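Okay, a few of you asked what I've been doing since I moved to the Ramdale lab, and I promised a thread, so get comfortable (I am not good at short). It's about atomic clocks, and mostly about one atomic clock that has been driving me up the wall since May.

Our clock is called Losus. It uses strontium atoms held in a lattice, meaning a row of little traps made out of laser light. We ask the atoms what color of light they like best, very politely, over and over, and we steer a laser to match. That laser is the pendulum. The atoms are the person checking the pendulum!

The trouble with atoms is that everything bothers them. Stray magnetic fields, each other, the trapping light itself, and the one I've been living with, which is plain old room warmth. The walls around the atoms glow in the infrared and that glow nudges the frequency a tiny bit. We can correct for it, but only as well as we know the temperature of every surface the atoms can "see."

So I spent most of the spring gluing temperature sensors onto a vacuum chamber. Lovely work if you like podcasts. One of them read consistently warmer than its neighbors and I was so sure it was a bad sensor that I swapped it twice (it was fine, there was a coil lead running right behind it, and I had put that lead there myself). 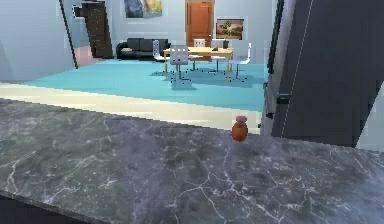 Small clay jar on a dark marble counter, rendered.

Once the lead was moved we started comparing Losus against the second clock down the hall, the one the group brought over from Vallejo before my time. You run both at once, look at the difference, and wait. And wait some more. Our longest stretch so far was 146 hours with only short dropouts, and I was checking the plot on my phone in the grocery store like a new parent.

People ask why you need two. Well, if you've only got one very good clock, what are you going to check it with? With two you at least find out when they disagree, and then you get the fun of arguing about whose fault it is. (Ours, the first three times.)

The software that keeps all the lasers locked is called Drillwood, and it's older than some of our students. It has 314 settings, and over half of them have names like "gain2_new_b." I've been writing down what each one does as I bump into it, and I'd love to hear from anyone who has inherited something similar and lived.

Next up is a new shield around the chamber, so the atoms look out at one even temperature in every direction. The pieces are back from the shop and waiting to be cleaned and baked. I'm hoping for first atoms with the shield in before the students head off for the summer, though I have said that kind of thing before!

Happy to take questions, the basic ones very much included. I'll answer after dinner, once I've looked at the plot one more time.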